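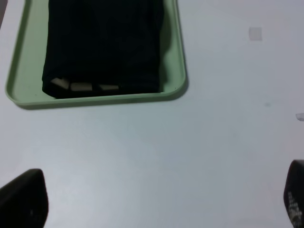 Step 1. Define the cloth region before you plan anything

In this tutorial we build the grasp planner for a dark folded cloth in a tray, using the Totdale planning package and the Trirkgate controller. I assume both are already installed and the hand camera is calibrated.

Start with the tray. Its pale green color is easy to separate from a black cloth, so a simple threshold on brightness is enough for the first mask. Set dark_max to 100 and look at the result in the viewer. If parts of the gripper fingers come into the mask, add them to the ignore list:

ignore_regions: [finger_left, finger_right]
dark_max: 100
min_area: 274

The value min_area removes small dark spots. Light patches along the edge of the fold will make holes in your mask. Fill the holes, but do not grow the mask outside, or the planner will put a finger on the rim of the tray.

Step 2. Check the contact from the side view

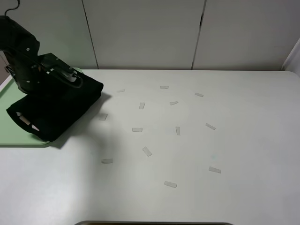
Reading time: 3 minutes

When the arm is low, it hides much of the tray and also throws a shadow on the table to the right. In my first version the shadow was joined to the cloth, and the planner believed the cloth was much wider than it is. There are two ways to solve this. You can raise the contrast limit, or you can freeze the mask at the moment the approach starts. I prefer the second one, because the first must be tuned again each time the light changes.

The small white pieces on the table are a different problem. On a white surface they are almost lost in the side view, so please do not try to detect them with the same threshold. Write a second detector that looks for thin edges, and keep its output in a separate layer called light_items. The grasp planner reads only the cloth layer. The collision checker reads both.

Step 3. Limit the downward move

Trirkgate sends a new target every cycle, also during contact. For soft objects this is dangerous — the hand can continue to push while the planner waits for the next mask. Put a timeout on the last part of the approach:

contact_mode: soft
contact_timeout_ms: 200
retry: 3

After the third retry the arm goes back to the home pose and the log shows CONTACT_LOST. Do not increase the retry number to hide this message. First compare the saved mask with the hand camera image. 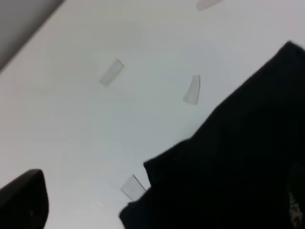

Open the comparison with the command totdale diff --last. The outline of the cloth should follow the folds and corners, also where the border goes in and out in steps. If your outline is a smooth curve, the simplify value is too high. Take it down little by little until the corners come back. A piece from light_items that touches the cloth should stay in its own layer, even if the two outlines overlap by a few pixels.

Motion blur makes the edges soft, so the planner should skip images taken while the wrist moves fast. Set skip_on_motion to true in the camera section. It costs you a few images per approach, but the outline is more stable.

Step 4. Save the profile

Store everything under one name, for example dark_cloth_tray, and load it at start with the --profile option. If you use the older Baltton driver, restart it after loading, as it reads the profile only one time.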